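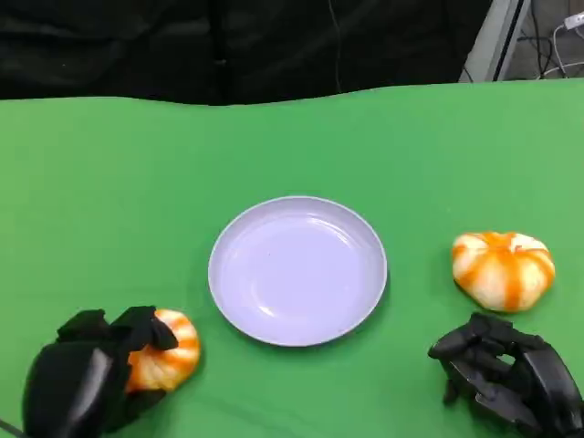 Left hand with a grip on its pumpkin, right hand still to have its turn.

I've been putting two sets of hands through the same little test this May, the Retton ones and the Gromach ones, and a few of you asked how I set it up. It's very cheap! All you need is a plate, a couple of mini pumpkins and a cloth (mine is bright green, with a black curtain hung behind the table).

Why pumpkins? I started with tennis balls and every hand I own can hold a tennis ball. A mini pumpkin has ribs, it's squat, it's shiny, and the stem gets in the way of your fingertips. Much better at showing up a lazy grip.

1. Lay the cloth and pull it flat where the hands will work. Ripples at the back edge don't matter.

2. Put the plate in the middle and one pumpkin either side, so each hand has its own and neither has to reach across.

3. Check your head camera before anything else. You want the plate, both pumpkins and as much of the hands as you can get. I lost a whole Thursday evening to a camera that had tipped up a smidge and was mostly filming curtain.

4. Start with the left hand on its own. Come in from the side, wrap the fingers round, then bring one fingertip down on top near the stem. That top finger is the bit to fiddle with. Too early and it shoves the pumpkin away, too late and the thing rolls out as you lift.

5. Keep the right hand half curled just below its own pumpkin while you wait. If you park it fully open it takes ages to close, and you'll be tempted to speed it up (don't).

6. Lift, move over the plate, lower, let go. I allow 60 seconds per go and call it a miss after that.

7. Swap sides and do the lot again with the same settings. Don't tweak between hands or you won't know what you're comparing.

I did 147 goes with each set. The Gromach hands were quicker but dropped more, nearly always on the lift. The Retton ones plodded along and only let me down 9 times, 7 of those on the right, so I suspect my calibration there more than the hand. I'll redo it once I've had the wrist off.

If you only have time for one change, slow down the last bit of the close. It helped both sets more than anything I did to the grip force.

Filed under: Grippers & hands, Workbench how-tos

Comments (3)

Oliwia Michalski
Tried step 4 with the top finger delayed a touch and my drops went right down, thank you! Does the shiny plate bother your camera at all?

Darcy Stubbs
We use satsumas at ours. Softer, so you find out about your grip force fast. Bring a tea towel.

Baxter
Any chance of the same test with the Stunholm two-finger gripper? Thinking of buying one.

Related posts
Setting grip force without a force sensor
Stunholm controller: first week on the bench
Which head camera angle works best for table jobs?
Tidying up hand cables (a work in progress)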